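Home › Features › Bedroom

What Ends Up on the Bed

The bed as a second table, and how to get it back before night

A bed is the largest flat surface in most small apartments, and it gets used like one. Mail goes there, and so do the keys, the clean shirts and whatever was in your hands when the phone rang. By 9 p.m. the bed has to be a bed again, and most of us solve the problem by moving the pile to a chair.

I have done this for years. Last June I moved into a one-bedroom on Jaken Street with a closet the width of an ironing board, and the chair went to the curb because there was no wall for it. With no chair, the pile had to go somewhere real. I started paying attention to what was in it.

Clothes were the smaller part. The bulk of it was loose objects with no fixed home: drink bottles, chargers, paperbacks, movie cases, a tape measure, socks without partners. Bedding made up the rest, mainly the extra throw that comes off in warm weather and never gets folded.

Storage companies have an answer for all of this and it usually costs money. Zendetti makes an under-bed drawer on casters that holds a winter comforter and two spare pillows. It is well built and it rolls straight. It also needs clear floor in front of it, which I have on one side only. Vakeck sells a fabric caddy that hangs off the mattress on a flat panel tucked underneath, with 3 pockets. I used one for a month. The pockets are the right depth for a book or a disc case, but a full water bottle pulls the whole thing forward until it sags.

What worked better was a plain rule about order. Hard things come off first, soft things second, and the sheet gets pulled flat last. If you start with the blanket, everything lying on it slides to the floor or down between the mattress and the wall, and you find it in the fall.

Hard things means anything with a corner or a cap. Bottles go to the kitchen even if there is water left in them. A bottle on its side with the cap a quarter turn loose will soak a mattress pad, and a pad takes most of a day to dry. Cases and books go back on the shelf they came from. I keep a shallow basket by the bedroom door for everything that belongs in another room, and I empty it on the next trip out.

Soft things take longer. Decorative pillows and stuffed animals can stay, but they should have one spot. Against the wall is good, since they keep smaller items from dropping into the gap. Throws get picked up by two corners, shaken once and folded in thirds. A printed throw is easier to keep track of than a plain one, because the pattern tells you which side is up and which way it runs. A fleece with a large cartoon on it can be folded in bad light by someone half asleep.

Then the sheet. I switched to a quilted cover from Söderlund after trying two cheaper ones, and the stitching hides creases well enough that I no longer smooth it by hand. White shows everything else, of course - ink, crumbs, coffee - and that is part of why I like it. You can tell from the doorway whether you missed something.

Something to put away, something to drink, something to fold:
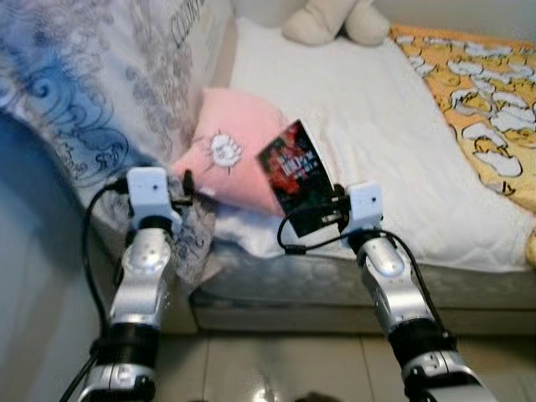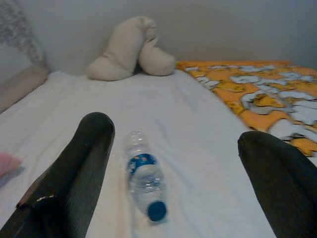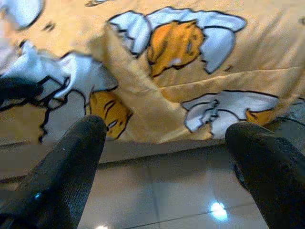 The floor deserves a mention too. Tile is kinder than carpet to this routine. Dust comes off a fallen blanket with one shake, and a dropped sock is easy to spot against a shiny surface. On carpet I would run a lint roller over any throw before it went back on the bed. Rugs beside the bed are a matter of taste, though a small one will catch the wheels of an under-bed drawer every time.

As for how often, I do it once a day, in the evening, before I brush my teeth. Mornings are better if you work from home and take calls with the bed behind you. On laundry days I skip the rule completely and let the clean clothes sit there until they are folded, all of them, and that can run late.

The Vakeck caddy is in the hall closet now, holding light bulbs and batteries. I may try it on the bed again in the winter with only books in it. The Zendetti drawer stayed, on the side with the floor space, and the spare pillows live in it with the comforter.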